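# Household chore robots

Household chore robots are machines meant to take over the small, everyday jobs of a home or workshop, such as folding, wiping, fetching and putting things back where they belong. People have been hoping for them for a very long time, and the honest state of things is that they can manage some chores, slowly, in rooms they have practiced in.

Tidying furniture is a good case. In a trial at Skomthorpe one July, a two-armed machine was given 300 tries at moving a seat to its place at a table, and it needed help in 40 of them. Soft padding gives under the grip, and casters like to wander off on their own (as anybody with an office chair knows!). 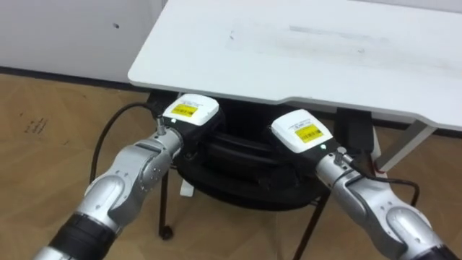 *Kerstin Pfeiffer, contributing editor, home automation*

Two grippers press on a black padded object from opposite sides, under the edge of a white table. Holding on with both arms helps to keep a seat from turning, though it leaves no hand free for anything in the way.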